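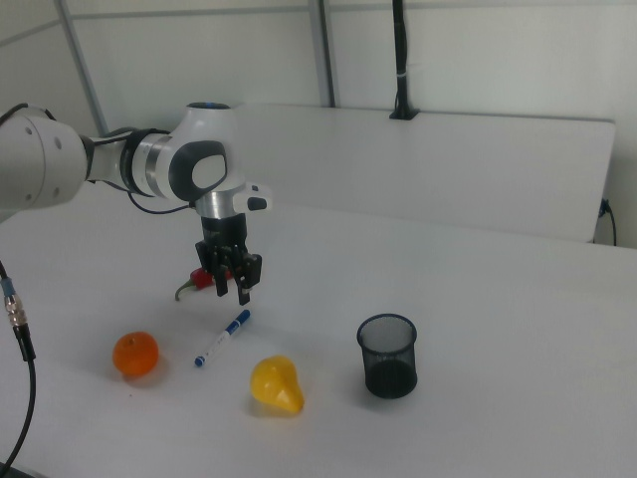 Leave them on the plant until they're red all the way to the stem, a reader wrote under the Hundholm seed page, and you'll never go back to picking green. Well, I'd love to, but I'm wondering if that's costing me peppers. I have 7 chili plants in pots on a sunny back step here in Destport, started indoors over the winter, and a couple of them already have nice long green pods. My aunt always picked hers green and had bowls and bowls of them, right up to the first cold night. I mostly want to dry them for winter soups, but I'd hate to end up with a handful when I could have had a basketful! Does letting them ripen really slow the plant down? And do green ones dry all right?
Posted by backstepgarden, 6 Jun 2020

soupandsoil
Your aunt was on to something. A plant that's busy ripening a full load of pods does tend to ease off on new flowers, and picking green keeps it going. But for drying I would wait for red, every time. Green ones will dry, they just come out a dull olive color and taste a bit grassy to me (my husband likes them, so there you go).
What I do is split the difference – I pick the first flush green in June and eat those fresh, which seems to get the plants branching nicely, and then I leave everything after that to turn. Snip them with scissors and keep a bit of stem on. I've snapped whole branches by tugging, and it's a sad feeling. For drying I thread them through the stems with a needle and hang them in the kitchen, away from the stove steam. Thin-skinned ones take me 3 weeks or so. If they still bend, they aren't done, and please don't put them in a jar yet, they'll mold.

tallweeds
red. green is for people with no patience lol

Jatoi Road Grower
Agree with most of the first reply, but pots matter too. If yours are small they'll stall whatever you pick. Mine went from 19 pods on the best plant to plenty more the summer I moved up a pot size and started feeding them every other week. Also watch the watering on a back step, those pots get hot by afternoon and the flowers drop.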